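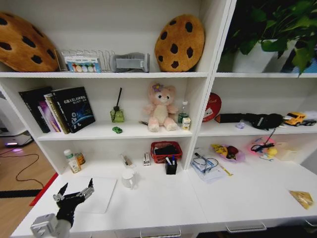

Satish Negi asked that the minutes of the previous meeting be corrected before approval, as the figure recorded for pallet positions in the Drornotura warehouse left out the lower bays beside the goods-in doors. The correct figure was 344. The amendment was agreed and the minutes were then approved.

Warehouse and Storage Working Group
Minutes of the ordinary meeting
08/10/2018
By the Secretary to the Group

1. Apologies and declarations

Apologies were received from the transport section. No interests were declared. The Chair noted that item 6 had been moved forward from the January agenda at the request of the site managers.

2. Matters arising

The damaged upright in aisle C had been replaced and the bay returned to use. The inspection certificate was still awaited from the contractor and the Secretary was asked to write again.

The question of who pays for broken pallets returned by Kanaujia remained open. Kanaujia had replied that the pallets were sound when they left its yard. The Group did not accept this, but agreed that without signed return notes there was little to support a claim. Drivers are to obtain a signature on every return with immediate effect.

Action: Transport section.

3. Replacement of racking, aisles F to H

The Group considered the two quotations circulated with the agenda. Jorow had quoted for adjustable pallet racking throughout, with new beam locks and end guards. Breltetti had quoted for the same layout but proposed keeping the existing frames in aisle H, where the most recent inspection had found them fit for continued use.

Members discussed the Breltetti proposal at some length. It was cheaper and would mean fewer days with the aisle closed. Against that, the old frames take a different beam, and spare parts for them have been hard to obtain. The site engineer stated that mixed racking had caused confusion before, when beams of the wrong pattern were fitted during a night shift and had to be taken down again.

It was proposed that Jorow be asked to revise its price on the basis that the work be done one aisle at a time, with 200 pallet positions kept available throughout. The proposal was carried, with one member abstaining. Breltetti is to be told that its quotation remains under consideration until the revised figure has been received.

Action: Site engineer, Secretary.

4. Small parts picking

A paper was received on the layout of the small parts area. It reported that 275 stock lines are now picked by hand from open shelving, and that 28 of these account for most of the walking done by pickers on the day shift. The paper recommended moving these lines to the shelves nearest the packing benches - between knee and shoulder height where possible - and putting slow lines on the upper levels.

The Group supported the recommendation in principle. The following points were made:

- Location labels must be changed on the same day as the stock, and the stock system updated before picking begins.
- Heavier items should stay on the lower shelves however often they are picked.
- The end bay should be kept clear for returns, which at present are left on the packing benches.

A member asked whether the move could be combined with the yearly stock count. The Chair thought this unwise, as any errors would be difficult to trace to one exercise or the other. It was agreed that the move should take place first, and that the count should follow once the new locations had settled.

Action: Stock control. 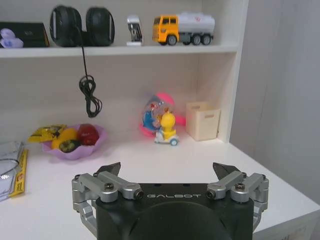 5. Conveyor between packing and despatch

The Group received a verbal report. The belt had stopped several times since the last meeting, in most cases at the bend before the despatch scales. The maintenance section had adjusted the side guides and considered that the remaining stoppages were due to cartons being placed too close together.

It was agreed that packers should be reminded of the correct spacing and that a painted mark should be made on the side rail as a guide. If stoppages continue, Jorow will be asked for a price for a sensor at the bend. No money was set aside at this stage.

Action: Maintenance section, packing supervisor.

6. Floor markings and walkways

Site managers reported that the yellow walkway lines in goods-in were badly worn and that fork-lift drivers were cutting across the corner by the battery charging point. The Group agreed to have the lines repainted and a barrier fitted at the corner. The work is to be done outside normal hours.

Satish Negi asked that the crossing by the canteen door be included. This was agreed.

Action: Site managers.

7. Any other business

The Secretary reported that the keys to the mezzanine gate had been signed out and not returned. Supervisors were asked to check their key boxes.

8. Next meeting

The next meeting will be held in January, on a date to be confirmed by the Secretary.

Recent items

Racking inspection: notes for supervisors
Pallet returns: revised procedure
Small parts layout: discussion paper
Agenda for the January meeting (draft)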